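Ticket 1021: Blog map pins landing in the wrong place
Product: Katness Maps widget, free plan
Opened by: Bernardo Ramalho
Status: Solved

Bernardo, 9:14 am

Hi team! First off, I love this widget. I run a small travel blog called Orereo, and in August I started a page where other travel bloggers can add the town they write from. It took off way faster than I expected, and the page has 107 pins on it now. I've been reading everyone's posts over breakfast and adding half of them to my wish list.

Now the problem. A bunch of pins have moved. A blogger in Porto shows up in the ocean off Somalia, and a couple who write from Lyon are sitting in the water near them. It only happens to people who joined through the sign-up form. The ones I typed in by hand are right where they should be.

What I've tried so far:
Cleared the cache and reloaded in 2 browsers, no change.
Turned off the Visser theme and went back to the default one, no change.
Deleted the Porto pin and added it by hand. Perfect!
Had the Porto blogger fill in the form again. Back in the ocean.

Katness Support, 10:02 am

Hi Bernardo, what a fun page! I got lost in it for a while before I remembered I was supposed to be fixing it.

Pins off East Africa usually mean latitude and longitude got swapped. Porto is at 41 north and 8 west, so a straight swap would put it south of the equator and a bit east of the Horn of Africa, which fits what you're seeing. Could you open one of the broken entries and paste the raw location line? Please also send the address of a post that shows the small "where I blog from" map at the bottom, so I can check whether the sidebar map and the post map read the same data.

Bernardo, 10:31 am

Ooh, that makes so much sense! Raw line from the Porto entry:

location: -8.61, 41.15

And from one I typed in myself (Ghent, lovely person, writes only about night trains):

location: 51.05, 3.72

The post to look at is "Three nights in Ulmont." It's the long one about the apartment, the bakery downstairs and the walk up to the old water tower, and the small map comes right after the photos.

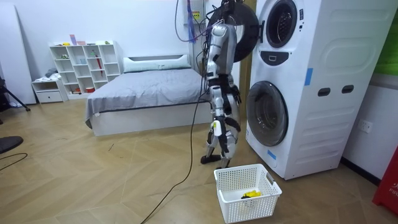 Silver robot at the stacked washer-dryer, upper door open

The small map on that post is correct, by the way. Ulmont is exactly where I left it. I set that one by hand too.

Katness Support, 11:20 am

Found the post and the map, thank you. (I also read the bakery part twice and now I'm hungry.)

Your raw lines settle it. The form saves longitude first, and the map expects latitude first. The form add-on got an update that changed the order, and your page picked it up automatically. Here is what to do:

1. Go to Settings, then Forms, then Location field.
2. Change "Coordinate order" from "lon, lat" to "lat, lon" and save.
3. Go to Tools and export your pins before you touch anything else.
4. Run "Swap coordinates" with the filter set to "Added by form" so your hand-typed pins stay put.
5. Rebuild the map.

If the rebuild stops with error 774, the export file is still open somewhere. Close it and run the rebuild again.

Bernardo, 12:06 pm

IT WORKED! I did get the 774 on the first go, closed the spreadsheet, ran it again and watched Porto hop back to Portugal. Lyon is on dry land too. I zoomed in on every corner of the map just for the joy of it.

One small leftover: the pin for a blogger in Quito is in the right place, but the pop-up still shows the old coordinates when I click it. Does that matter?

Katness Support, 12:40 pm

Hooray! The pop-up text is stored separately and refreshes overnight. To hurry it along, open the pin and press Save without changing anything.

Bernardo, 12:48 pm

Pressed Save, pop-up fixed. Thank you so much! I'm sending you the link to add your own pin, if you ever blog about anything at all. You can close this one.

Ticket closed by requester, 12:49 pm
Tags: form add-on, coordinate order, error 774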